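Gripper camera keeps dropping out mid-session, and now the fingers closed on somebody

Posted in Handhelds, Grippers & Small Arms
Tags: camera dropout, cables, finger pinch, Stellulitz

Katville_bench

Hi all, long-time reader, first real post. I look after four hand-held grippers (Stellulitz bodies, two ribbed fingers, fisheye camera on top) that we carry around to record everyday tasks. Picking things up off a vanity, putting cups away, that kind of thing. They worked fine until June and then one of them started losing its camera. The picture freezes, the tool keeps running, and I don't find out until I copy the files over and see the same still over and over.

It got worse last week. The picture froze, my coworker set the thing down and reached in between the fingers to clear a bit of tape, and they closed on her. She's okay! A red mark and a lot of swearing. But she hadn't touched the trigger, and that scared me more than the dropouts did.

What I've done so far: swapped the camera, new firmware, different battery, different laptop. The dropout shows up in 22 out of 40 recordings on this one body and in none on the others. The log just says "device lost" and then "device found" a moment later. I wiggled the plug at the laptop end and nothing happened. Is it the body? And are these two problems or one?

zineb_ghoneim

I'm Zineb Ghoneim, I fix these for a living (mostly Lenen arms, but plenty of hand-helds come across my desk too). First, please stop using that body until you've sorted the fingers out. I know it's "only" a small gripper. A pinch with a red mark today can be a broken nail tomorrow, and you don't want to be the one filling in the form.

My bet is one problem, and it's the cable. You've swapped everything except the piece of wire between the camera and the body. People coil the slack under the camera, then grab the whole bundle when they pick it up, and every grab bends the wire at the same spot right behind the plug. It can look perfect from the outside. When it goes, the camera drops off and comes back, and on some bodies that have the finger motor on the same little board, the board restarts along with it. A lot of boards run the fingers to a home position when they start up. If home is "closed" on yours, there's your pinch.

I'd go at it like this, in this order:

Battery out. Wait for the lights to go off. Then hands near the fingers and no sooner.

Take the camera off with its cable still attached and hold it in your hand so you can see where the loops go. Don't pull it by the wire. Run your thumb along from the plug and feel for a soft or flat spot.
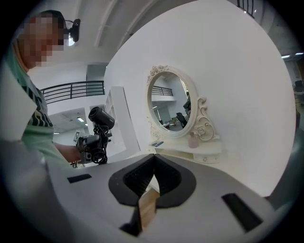 Put the camera back, battery in, fingers pointing away from everybody. Start recording and bend the cable gently a little at a time while somebody else watches the picture. If it freezes at one spot and the fingers jump, you've found both your faults.

Change the cable for a shorter one with a right-angle plug. Tie it to the body so the plug can't move. Leave one easy loop and no more.

Look in the settings for the start-up position and change it to "stay where you are". If your version doesn't have that, ask whoever sold it to you. I wouldn't hand it back to anyone without it.

If bending does nothing at all, write back and post the log from just before the drop, the whole thing and not the last two lines.

mothballed_dan

had this with a Chong. it was the hub. buy a powered hub

Katville_bench

Okay, following up because I hate threads that just stop. It was the cable! The soft spot was maybe a thumb's width from the plug, and when I bent it there the picture froze and the fingers snapped shut with nobody near the trigger. I yelped, so thanks for the "pointing away from everybody" part.

New cable is on and tied down. I ran it 233 times on the bench over two days with no dropouts. The start-up setting was buried under "Calibration", of all places, and it was set to closed on all four bodies, so I've changed it on every one. There's tape on the handles now too that says BATTERY OUT FIRST.

Dan, we don't use a hub, but thank you anyway.

One thing I still can't work out is why the recording keeps saving frames while the camera is gone. If anyone knows how to make it stop and beep instead, I'd love to hear it.

zineb_ghoneim

Glad she's all right. For the beep, look for a "stale frame" limit in the recorder settings. On older versions it's off unless you turn it on. Set it low and try it by pulling the camera plug on purpose, with the fingers clear.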